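Ticket 2000-73 – VPN bricht ab, Netzlaufwerk weg
Status: in Bearbeitung
Gemeldet von: Princess Panganiban, Standort Rallstead
Priorität: hoch
Eröffnet: Mittwoch, 25. März 2020

Meldung
Seit heute früh Homeoffice. VPN (Ploline-Client) verbindet, nach ein paar Minuten Abbruch. Laufwerk T: dann grau mit rotem Kreuz. Neu verbinden geht, hält aber wieder nicht. Mail läuft durchgehend. Telefonie auch. Brauche T: dringend, Monatsabschluss Triratcombe liegt da drauf.

Rückfrage Support
Bitte: LAN oder WLAN? Welcher Router? Fehlermeldung im Wortlaut? Sind andere im Haushalt gleichzeitig online?

Antwort
WLAN. Router vom Provider, steht im Flur. Meldung: "Tunnel wurde beendet (Zeitüberschreitung)". Ja, zwei Kinder, Videounterricht. Abbruch kommt aber auch wenn beide Geräte aus sind, grade nochmal getestet.

Schritt 1 – Client neu
Alte Version deinstalliert, Neustart, aktuelle vom Portal gezogen. Profil neu importiert. Ergebnis: Verbindung steht schneller, Abbruch bleibt.

Schritt 2 – Energiesparen
WLAN-Adapter: Haken bei "Computer kann das Gerät ausschalten" war gesetzt. Raus. Energieplan auf Höchstleistung. Keine Änderung. Haken trotzdem draußen lassen.

Schritt 3 – Kabel statt WLAN
Langes Netzwerkkabel aus dem Keller geholt, Laptop direkt am Router. Gleiches Bild, Abbruch nach 5 Minuten. WLAN damit raus als Ursache. Laptop steht jetzt im Flur auf einem Hocker, bitte beeilen.

Nachtrag Meldende: Foto vom Tisch hochgeladen. Drahtkorb hinten, der türkise Becher steckt drin.
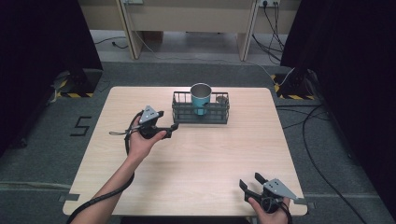 Schritt 4 – MTU
Ping mit gesetztem DF-Bit, große Pakete kommen nicht durch den Tunnel. MTU am VPN-Adapter runtergesetzt. Danach T: deutlich flotter, Ordner mit den Scans öffnet wieder. Abbruch kommt trotzdem noch, aber erst nach einer halben Stunde. Also zwei Baustellen, die eine ist erledigt.

Schritt 5 – Gateway
Im Log vom Gateway: Sitzung wird serverseitig beendet, Keepalive nicht beantwortet. Betrifft laut Kollegen noch 3 weitere Nutzer, alle auf Knoten Tan. Frau Panganiban testweise auf den anderen Knoten umgezogen. Neu anmelden, bitte beobachten.

Rückmeldung
Läuft seit dem Mittagessen ohne Abbruch. T: ist da. Darf ich wieder ins WLAN?

Support
Ja, WLAN ok. Profil bitte nicht mehr ändern, sonst landen Sie wieder auf Tan. MTU-Einstellung bleibt auch so.

Intern
Knoten Tan – Keepalive-Werte prüfen, Lizenzen evtl. am Limit. Profil-Update für alle betroffenen Nuzter vorbereiten. Wartungsfenster ist erst im Mai, so lange Umzug von Hand. Ticket offen lassen bis Rückmeldung morgen früh.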